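关于我们

分享 13 评论 11

弗利纳（Fliner）家务学堂开在纳尔伍德（Nulwood）一条不太起眼的街上，门口没有大招牌，只有一块刷了白漆的木板，下雨天字迹会显得淡一些。第一次来的朋友常常走过了头，到了街角的面包房才折回来。没关系，面包房的老板娘早就习惯给我们指路了，您顺便买两个小圆面包带来也很好，我们这里热水和茶总是有的。

学堂教的东西说起来很平常：怎么叠衣服，怎么叠毛巾和床单，怎么收一只抽屉，换季的时候怎么把厚衣服请进柜子、把薄衣服请出来，还有擦桌子、洗抹布、缝扣子这一类每家每户天天都要做的事情。常有人问，这些还用学吗？我们的回答一向是：您要是已经做得顺手，那就来喝茶；您要是每次打开衣柜都叹一口气，那就来坐一个下午。

创办学堂的是约洛钦·罗夫莱斯（Yolotzin Robles）。她小时候跟着外婆住在萨穆迪奥（Zamudio），外婆替镇上的旅馆洗熨床单，家里那张长桌白天用来叠布，晚上才用来吃饭。约洛钦说她最早认识的形状就是长方形：大长方形对折变成小长方形，小长方形再对折，摞起来，用绳子一扎，送出门去。她后来念书、上班，在弗利尔特科姆（Fliltcombe）的一家布料行做了十一年，管过仓库，也站过柜台，见过许多顾客买了漂亮的料子回去，过些日子又来抱怨说料子皱得不成样子。她一问，多半是揉成一团塞在椅子背上了。

于是她在布料行打烊以后，借后面的裁剪台给几位老顾客讲怎么收布。起先来的是熟人，后来熟人带了自己的女儿，女儿又带了同事，裁剪台边上站不下了，大家就坐在布卷上听。布料行的老板很和气，一直没有收过场地钱，只是请她讲完把地扫干净。她到现在每堂课结束还是自己拿扫帚，学生抢也抢不过她。

搬到纳尔伍德以后，学堂总算有了自己的屋子。屋子不算大，白墙，浅色的木头桌面，桌上铺一块淡薄荷绿的板子。选这个颜色的时候我们争了好几天，有人要白的，有人要灰的，最后约洛钦拿了几块不同颜色的布放上去比，觉得浅绿色最不抢眼，深的浅的布搁上去，边都看得清，叠歪了一眼就能看出来。墙上高处挂了一幅带框的画，有红有黄，很多学员叠累了就抬头看它一会儿。

我们的课都是围着桌子上的。老师不站讲台，跟大家站在一起，手里拿着一样的布。第一堂课永远从一块小布开始，不用衬衫，也不用床单，衬衫有领子有袖子，床单又太大，初学的人容易手忙脚乱。一块小布只有四个角、四条边，拿起来，看它怎么垂，找到角，再铺平。单是“拿起来”这一步，有的班能讲上大半个钟头：捏在中间，布就堆成一团；捏住角，它自己就往下顺。约洛钦总说，布是有脾气的，您得先看看它今天想往哪边去。
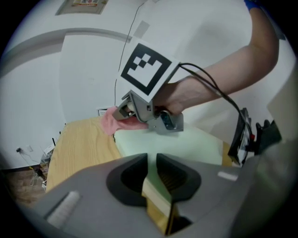 桌边的粉色布，提起来还没有铺开。

等到小布叠熟了，就轮到毛巾。毛巾厚，对折之后边上会鼓，要用手掌从中间往外慢慢推，推的时候别使劲拍，拍了反而会弹回来。我们教三折，也教卷，两种都试过以后，您自己看家里的柜子深浅来定。柜子深的人家多半喜欢卷，竖着插进去，一排圆头朝外，拿哪条都不会带倒旁边的；柜子浅的还是三折平放好，推门不会夹到。

再往后是衣服。T恤、衬衫、毛衣、裤子，各有各的叠法，我们编了一本小册子，一共一百零九页，图是一位学员的儿子画的，线条很干净，比我们自己拍的照片清楚得多。册子不单卖，上课的人每人一本，旧了、沾了茶水了，拿回来我们给换。有一位老先生的那本已经换过几次，他习惯把册子摊在熨衣板旁边看，熨斗一喷蒸汽，纸就卷起来。他倒说卷了更好翻。

最受欢迎的大概要算床笠，就是四角带松紧的那种床单。几乎每一期都有人是专门为了它报名的，进门第一句话就问什么时候讲。我们把它放在靠后的一课，前面的没学会，直接上手很容易裹成一个球。诀窍在于把角套进角里：一只手伸进一个角，另一只手伸进相邻的角，两手一合，把外面的翻过去盖住里面的，再去找剩下两个。写在纸上很绕，站在桌边做两遍就明白了。每次有人第一次叠成一个方方正正的包，屋里总会有人鼓掌，我们听了这么多年，还是跟着高兴。

除了在学堂里上课，我们也到家里去。上门整理通常从一只抽屉开始，抽屉由您来挑，最好挑一只每天都要开的。我们会请您把里面的东西全部拿出来放在桌上或床上，自己一件一件摸过去，说说哪件常穿，哪件舍不得，哪件连自己也不记得是从哪里来的。我们不劝人扔东西。有的整理先生、整理太太见了旧衣服就要请它走，我们没有这个规矩，外婆留下的围裙、孩子穿小了的袜子，您想留就留，我们帮您找个干燥的地方，包好，写上纸条。约洛钦自己的柜子里就有一条外婆用过的扎床单的绳子，打着结，她从来没有解开过。

上门的范围目前是纳尔伍德城里，还有弗利尔特科姆老城那一片。再远一些的朋友，请先打个电话来问问，如果几户人家住得近，能凑在同一天，我们很愿意跑一趟。带去的东西很少：一块可以折起来的板子，几把软尺，一包棉纸，一卷标签，还有我们自己的拖鞋。收纳盒我们不推销，您家里的鞋盒、饼干盒，裁一裁高矮，往往比买来的还合适。

学堂也为孩子开课。孩子的课短一些，叠的是手帕和洋娃娃的毯子，年纪大一点的叠自己的睡衣。我们发现孩子们对“角对角”特别认真，大人差一点点就算了，他们不肯，非要拆了重来。家长请在外间喝茶，不要隔着门指点，这一条我们写在报名表上，还画了线，仍然常常有人忍不住探头进来。

到今年，学堂的名册上已经有四百五十八位学员。名册是手写的，用的还是布料行时候的那种大账本，每个人的名字后面留一行空白，毕业时自己写一句话。有人写“床笠，我赢了”，有人写了一道炖菜的做法，有人画了一只很胖的枕头。您来的时候可以翻翻看，放在进门右手边的架子上，看完请放回原处，封皮朝上。

小班每期最多十三个人，再多桌边就转不开身了。报名可以到学堂来，也可以打电话，接电话的人不一定是老师，请把姓名和想学的内容慢慢说，我们会记下来再回给您。来上课不用准备什么，穿袖口能挽起来的衣服就行。想带自家的布来练也欢迎，洗过晾干的最好，太新的布有浆，叠起来硬邦邦的，初学时摸不出它的软硬。若是有什么怎么也叠不好的东西，一并带来吧，我们收到过窗帘、帐篷、一件舞台上穿的大裙子，还有一面很大的船帆。船帆那次，全班人都搬到了街上，面包房的老板娘也出来牵了一个角。

秋季班十月开课，白天班和晚间班都还有位子。茶是热的，桌子擦好了，门没有锁，推的时候稍微用点力，那扇门一到潮湿天气就有些紧。

分享 13 评论 11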